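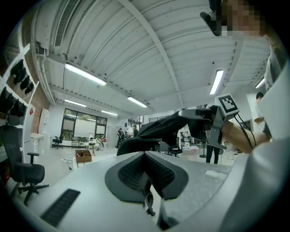 What does a hand-held gripper need before the recordings made with it can be used to train a robot arm?

It needs a jaw that opens and closes the way the robot's jaw does, a marker fixed rigidly to the body so that a camera can work out where the tool is, and a record of the jaw opening at each moment. All three must share one clock.

Prostthorpe Shared Workshop
Building and Using a Hand-Held Gripper
Handout for Unit 2, October 2018
Prepared by Duygu Yurt. Bench sessions led by Umut Akyol.

Purpose of the unit

Participants assemble one Grokavar hand-held gripper per pair, fit a tracking marker, and produce a short set of recordings in the main hall. The recordings are carried forward to Unit 3, where they are played back on the bench arm. Participants who missed Unit 1 should read the notes on coordinate frames before attending. Those notes are not repeated in this handout.

The kit

Each pair signs for one Laltico parts tray at the tool crib, Room 222. The tray holds the two jaw plates, the linkage, the trigger, the return spring, the jaw sensor and its lead, the marker plate with its mount, and a bag of fasteners. Compare the contents with the card in the lid before leaving the crib. Missing parts reported later are charged to the pair.

Hex keys, calipers and thread-locking compound are kept on the bench and do not leave it. Soldering is done only at the ventilated station.

Assembly of the jaw

Lay both jaw plates flat and check them against each other. A plate that rocks on the surface plate is to be exchanged. Fit the linkage pins from the trigger side and tighten each one until the play is gone, then back it off until the link falls under its own weight. Do not apply thread-locking compound at this stage.

Hook the return spring last. Safety glasses are worn whenever the spring is under load.

Squeeze the trigger slowly through its full travel. The jaws should meet along their whole length. If they meet at the tip first, the linkage is under strain and the rear pin should be loosened and reset. If they meet at the heel first, the plates have usually been swapped left for right, and the assembly must be taken apart. Many pairs make this mistake, and it costs less time to correct now than after the sensor is in place.

When the motion is satisfactory, remove the pins one at a time, apply a small amount of compound, and refit. Set the tool aside until the compound has cured.

The jaw sensor

The sensor reports the angle of the trigger shaft. It doesn't report the jaw opening, and the relation between the two is not a straight line. Each pair must therefore prepare its own table. Close the jaws on a series of gauge blocks from the bench set, write down the sensor reading for each block, and repeat the whole series in the opposite order. Where the two readings for a block disagree by more than the limit on the bench card, look for play in the linkage.

The largest block in the series is 50 mm. Readings beyond that opening are to be marked as out of range in the log and are not used.

Tables may not be copied from another pair, even where the tools appear identical.

The marker

A square marker with a black-and-white pattern is mounted on top of the gripper. The tracking software finds its four corners in the camera view and calculates the position and tilt of the tool from them. Accuracy depends on a few plain matters of workmanship.

The marker must be flat. A printed marker glued to a bowed plate will give a position that shifts as the tool turns. Apply the print with the roller and inspect it under the bench lamp for bubbles.

The marker must have its full white border. Do not trim the border to improve the look of the plate.

The mount must not move. Grip the plate between finger and thumb and try to twist it. Any movement that can be felt is too much.

Measure from the marker center to the jaw tip with the calipers and enter the result on the tool sheet, along with the initials of the person who measured. The second member of the pair measures again without looking at the first figure.

Cables

Cables should hang clear of the jaws and leave the wrist free to turn. In the photograph at the head of this handout, black cables hang from the marker mount and loop down alongside the arm. A loop of this kind is acceptable. Before recording, the wearer should raise the arm, reach across the body, and reach down to the floor while the partner watches the connectors. Adjust the loop if any connector is pulled.

Cables on the floor are to be moved to the wall or covered before the session starts. The session leader may stop a recording at any time for this reason, and no appeal is heard during the session.

The head-mounted camera

The camera faces forward and is worn on the head so that it sees what the hands are doing. Adjust the straps while standing, then check the view with the arm held out at working distance. The marker should remain in view through the whole reach. Participants who wear eyeglasses may need the smaller front pad, available from Umut Akyol.

Other people use the hall during sessions. Faces that appear in recordings are obscured before the files are shared outside the course. Anyone who does not wish to be recorded may say so at any point, and the recording will be stopped and deleted.

Recording procedure

1. Log the tool number and the name of the wearer.
2. Start the camera, then the jaw log.
3. Hold the marker in view and close the jaws sharply. The partner speaks the take number aloud.
4. Carry out the task at an even pace. Do not talk to the partner during the task unless there is a safety concern.
5. Return to the starting position and close the jaws sharply once more.
6. Stop the jaw log, then the camera.

The jaw closures in steps 3 and 5 are used to line up the two records. A take without both closures cannot be aligned and will be discarded.

Suitable tasks include picking up a cloth item, moving a garment from one place to another, and placing small parts in an open box. Tasks involving liquids, blades, or powered tools are not permitted. Each pair submits one set of 3000 frames, chosen from its best takes. Failed grasps may be included if they are labeled as failures.

Common faults

Position jumps for a moment and returns. The marker was partly covered, often by a sleeve or the free hand. Roll the sleeve and repeat the take.

Position drifts throughout a take. The mount has worked loose. Tighten it, measure again from marker center to jaw tip, and discard every take made since the last good check.

Marker lost near ceiling lights. Glare from overhead tubes can wash out the pattern when the plate is tilted upward. Turn the body so that the light falls from another side. Matte film is available at the crib.

Jaw log shows closed when the jaws are open. The sensor lead has been fitted the wrong way round. Power down before reversing it.

Work to be submitted

Each pair submits the tool sheet, the sensor table with both series of readings, the frame set, and one page describing a fault that was met and how it was traced. The page is graded on the clarity of the tracing. Pairs that met no fault should describe the checks they carried out.

Submissions are due at the crib before the first session in November. Tools are returned in their trays with the spring unhooked and the marker plate wrapped.

Reading

Zacharopoulos, Notes on Marker Tracking for Small Workshops, the chapters on calibration and on lighting. A bench copy is held at the crib and may be consulted there.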